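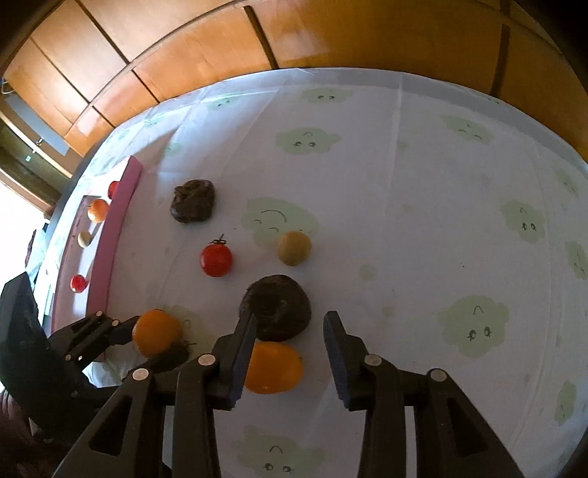

Figure 3. Hand-held gripper open over the table, fruit sorting task. Tray at left.

4.2 Gripper upkeep between sessions

The linkage is simple and most of our trouble came from it. Each finger is a set of black bars on pins, held with small screws, and the screws back out. Not fast, but a loose one puts play in the jaw and the recorded opening width drifts. Early sessions from February had to be dropped for this (see 4.4). Since then the routine is fixed: check all screws before a session, again after every 20 episodes, nip up by hand, no thread glue on the pins. Glue crept into the joint once and the finger had to be stripped down. Sugden did the strip-down, 43 minutes on the bench, mostly cleaning.

Pads next. Fruit leaves a film, tomatoes worst, and a filmed pad lets round items roll out sideways instead of closing square on them. Wipe with a damp cloth, dry, wipe again. Pads swapped as a pair, never singly, as a new pad against a worn one pulls the grasp off centre. We tried the softer Fundis pads and went back, they tore at teh root.

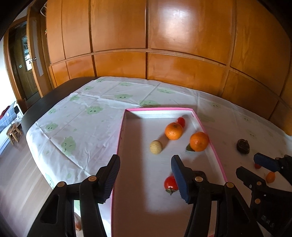 With two grippers in use the checks have to be done on both, and the pair zeroed together. Close fully, read width, open fully, read again. If the two disagree by more than 3 mm at full opening the session does not start. Lu and Deng each kept there own log sheet, which was a mistake, the sheets were merged afterwards and 4 entries could not be matched to a gripper. One shared sheet now.

Lens wiped last, after the pads, so nothing gets flicked back on it. Spare pins and pads are kept in the Besson box with the drivers.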